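The Great Pants Sort - Gallery

Hello again from the laundry end of the house! A lot of you wrote after my last page (the one about the linen closet) asking what I do about pants. So I've spent most of April thinking about pants, folding pants, and boring everyone I know on the subject of pants. I own 22 pairs if you count the gardening ones, and I do count the gardening ones. This is the gallery page for the whole business, and it's a short gallery with a long-winded host, so get yourself a coffee.

A little background first. We moved into the Estside place with one tall dresser between the two of us, a Besus that Elias Dabbas sold me out of his garage, and the drawers are deep but not very wide. I love it. It's the color of strong tea and it doesn't wobble. But anything stacked flat in there turns into a landslide by the end of the week, and the pair you want is always the one at the bottom. For a long time I just lived out of the top two inches of each drawer. I'm sure plenty of you do the same!

Verena Kälin was the one who got me to fold on a table instead of the bed. I'd always used the bed because it's right there, but a mattress gives under your hands and the folds come out soft and crooked. A wooden table with nothing squashy under it makes a huge difference. You can run your palm down the leg and really push the air out, and when you line up two edges they stay lined up while you reach for the next bit.

Denim goes first for me, always. It's the most forgiving thing you'll ever fold. You can be half asleep and a pair of jeans will still sit there in a lump more or less the way you left it. The old faded ones are the nicest to handle because they've gone soft, though they do bulk up at the fold, and you end up with a thick roll across the middle where all the layers meet. I used to fight that. Now I give it one good press with my forearm and move on with my life. 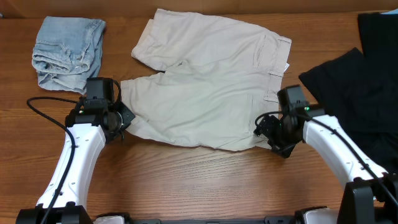
Light trousers are a whole other animal. The thin pale kind, the ones you wear to a lunch or a christening, pick up every crease you give them and hold on to it until the next wash. My trick, and I got this from Rahel Trummer, who used to press costumes for the Ruddock theater, is to start from the waistband. Get the waistband straight, lay one leg over the other, and smooth from the top down toward the hem. If you start at the hem you just chase the wrinkles up into the seat and then they live there forever.

Don't fold them in thirds like jeans, either. One long fold lengthwise, one across at the knee, and then stop! Every extra fold is another line you'll be wearing later on. Mine go in the top drawer by themselves with nothing heavy on them. Sipho Oosthuizen hangs his over a bar and swears by it, and he's probably right, but I have no closet space left and he has a whole wall of it, so we've agreed to drop the subject.

Black things get their own pile and I'm strict about it. Black cloth shows every speck of lint that comes off anything pale, and I have spent far too many mornings picking at myself with sticky tape in the car. So black goes off to one side of the table and gets folded last, after I've wiped down the wood with a damp cloth and dried it. It takes a minute. Pirmin Stöckli (you'll remember him from the button jar page) turns his black trousers inside out before he folds them, and I've started doing that too. I hate admitting it because he'll read this.

A few of you asked about drawer dividers. I bought a set of the Karkunov ones, the springy kind that push out against the sides, and they're fine. They slip a bit in a deep drawer. A strip of felt at each end sorted mine out, and you can trim it with kitchen scissors.

Thank you all for the visits, by the way - the closet page got up to 3,000 of them, and I read every one of the comments, even the lady who thinks I should own fewer towels. You may have a point! Sweaters are next, once it's warm enough to put them away. If you have a good method for turtlenecks, please write in, as mine look like something that's been sat on.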